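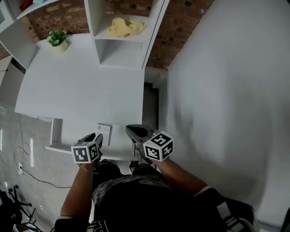
Hand-held grippers with marker cubes, over the white desk.

Altlow Cinema, Witport
Pre-opening safety check, Screen 2
Horror all-nighter, Saturday
Checked by: Houda Ramadan
Started: 4.15 pm
Key: OK / Fix before doors / Fix later / N/A

Exits and aisles

1. Both fire exits open fully from inside - OK
Left-hand door is stiff at the bottom. It opened first push, three tries out of three.

2. Exit signs lit with house lights down - OK
The sign by the screen is bright enough that people complain about it in dark films. It stays uncovered. Please tell the projection team again.

3. Aisle step lights - Fix before doors
Row F, right side, two lights out. Spares are in the drawer under the ticket printer.
Comment, 5.40 pm: replaced, both working. Now OK.

4. Aisles clear of bags, stands and displays - Fix before doors
Cardboard standee for the Kirnemer trailer is half across the rear exit. Move to the foyer, left of the stairs.
Comment, 5.45 pm: moved. It tips over if the front doors are both open, so it has been tied to the rail.

5. Carpet and stair edging - Fix later
Edging lifting slightly on the third step down. Taped flat for tonight. Needs a proper repair before the December previews.

Seating

6. Seat count matches licence - OK
163 seats, 2 wheelchair spaces. Nothing added.

7. Broken seats marked and blocked in the booking system - Fix before doors
Seat J9 has a tag on it but was still on sale.
Comment, 6.05 pm: blocked. One customer moved to J11 and emailed.

8. Sleeping bags and blankets - OK
Allowed on seats only. Floor in front of row A to be kept clear, including between films. Last year people were lying down there by the third feature.

Projection and sound

9. Projection room extractor running - OK

10. Lamp hours - OK
Under 3000. Log sheet is up to date.

11. Cables taped or covered - Fix before doors
Lead to the microphone for the introduction crosses the front of the aisle. Run it along the wall or use the rubber cover.
Comment, 6.20 pm: rubber cover down. Take it up again after the introduction.

12. Volume check - OK
Tested with the loudest minute of the Fukuda film, the cellar part. No rattling from the ceiling panels this time.

Audience notices

13. Flashing light warning on door and website - Fix before doors
On the website, missing from the door. The second film has a long strobe sequence near the end and the warning has to be read out as well.
Comment, 6.30 pm: notice printed and up on both doors.

14. Age certificates shown at the till - OK
All four films are 18. ID check on the door, no re-entry without a wristband.

15. Costumes - OK
Full masks off while coming in and going out. No replica weapons, foam ones included.

Staff

16. First aider on shift all night - OK
Handover at 1 am. First aid box checked, burn dressings low, 19 plasters left. Reorder.

17. Radios charged - Fix later
Radio 4 drops out in the lower corridor. Use 1, 2 and 3.

18. Fire roll and meeting point - OK
Meeting point is the car park wall by bay 72.

Doors may open at 7 pm. Next check between films two and three, items 1, 4 and 8 only.
Signed: H. Ramadan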